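Diltden Open Laboratory Day

The Diltden Open Laboratory Day is a public event held each year at the Diltden Institute for Applied Motion, a research and teaching institute for robotics. It combines demonstrations of robot arms, both real and simulated, with short talks and supervised practice for visitors. The event is best known for its simulation demonstration, in which visitors see a task prepared and run in a virtual room before any motor is switched on in the workshop.

Background

The institute was set up to train technicians for light manufacturing and packaging firms in the Sinier valley. For its first years it received visitors only by appointment, mostly in small groups from partner companies. Requests from schools grew, and the director, Farzana Roy, asked the teaching staff to plan a single day on which the building would be open to anyone who registered.

The first Open Laboratory Day was held in November and was limited to the ground floor. Fifty visitors attended. The program was made up of a lecture, a tour of the machine hall and a demonstration in which one arm moved parts between trays. A written review by the institute found that most visitors had spent more time waiting to see the arm than watching it. The hall allowed only one group at a time behind the safety barrier, and the arm had to be stopped and checked between groups.

Later editions moved to the summer and added a second floor of activities. The edition of 2021-07-06 was the first to give the simulation demonstration a room of its own, and 756 people registered, some of them for remote viewing. The institute has kept the same general layout since then.

Organization

The day is run by the teaching section under Kohei Hoshino, with help from graduate students. Entry is free, but visitors register in advance and are given a starting time. Children under 12 must be accompanied by an adult. The main lecture hall has 175 seats, and the opening talk is given twice when registrations exceed that number.

Three areas are open during the day:

The machine hall, on the ground floor, where the institute's working arms are shown behind a barrier.

The control room, on the upper floor, where the simulation demonstration takes place.

The Allel Room, named for the former Allel instrument works that stood on the site, where visitors may try hand controllers and look at worn or opened parts.

Signs and printed guides are provided in large type. A quiet hour is kept at the start of the afternoon, during which alarms in the machine hall are replaced by lights.

The simulation demonstration

The simulation demonstration was designed by Natsumi Sekiguchi and Nanami Wada. It lasts 25 minutes and is repeated through the day. A presenter sits at a workstation connected to a projector, and the audience sees the same view as the presenter. The software is Karamanlidis, a simulation package developed at the institute and used in its second-year courses.

The presenter begins by explaining what a simulator calculates: the position of each joint, the forces between objects that touch, and the effect of gravity on anything that is not fixed in place. The audience is then shown how a simulated arm is given a command. A joint can be moved by itself, or the presenter can name a point for the gripper to reach and let the software work out the angle of every joint along the arm. Visitors are invited to call out a direction, and the presenter enters it.

The second part deals with the surroundings. Early versions of the demonstration used a bare gray plane with a single arm on it. Wada argued that visitors found this hard to relate to a real workplace, and that students had the same difficulty. The plane was replaced by a furnished room with walls, lighting and a tiled floor. Furniture also has a practical use in teaching, as it gives the planning software objects that the arm must avoid.

The virtual room contains more than one arm. The arm on the checkered table is the one used for explanation, and its gripper points down toward the tabletop in the usual manner for picking up small objects. Two others are mounted on dark pedestals toward the back of the room, on either side of a bookcase. The checkered pattern helps viewers judge distance on a flat screen – a point that presenters are asked to mention early. The view may be turned or tilted freely, and part of each session is spent showing how a change of viewpoint can hide or reveal a gap between the gripper and its target.

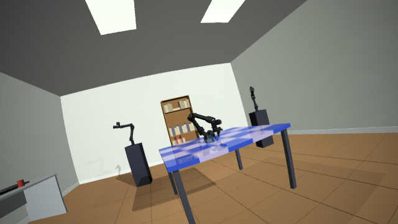
Differences from the workshop

The last part of the demonstration compares simulation with practice. Presenters are instructed to state plainly that a motion which succeeds on the screen may fail in the machine hall. The reasons given include friction, which is difficult to measure, small errors in the placement of objects, and slack in cables and gears. Visitors who go on to the machine hall are shown a grasping task carried out by a working arm, and a member of the staff points out where its behavior departs from the calculated one.

Failed attempts are not removed from the program. Nayara Siqueira, who directed the machine hall for two editions, wrote in the institute's bulletin that a dropped part "usually brings the best questions of the afternoon." Her notes on the questions asked were later used to revise the opening talk.

School program

School groups attend in the morning. Each group receives a worksheet before the visit, and teachers may ask for a version suited to younger pupils. After the demonstration, pupils work in pairs to plan a path for a simulated arm on paper, marking the points it should pass through and the places where it might strike the furniture. A few plans are then entered into the software and run before the group.

The institute lends a reduced copy of the virtual room to schools for one term. It contains a single arm and runs on ordinary classroom computers.

Reception

Visitor surveys have rated the simulation demonstration and the Allel Room above the lectures in most years. Complaints have concerned noise in the stairwell, the shortage of seats in the control room and the speed at which some presenters change the viewpoint. In response to the last of these, presenters now pause after each change and name the object nearest to the viewer before continuing.

See also

Diltden Institute for Applied Motion
Karamanlidis (software)
Sinier valley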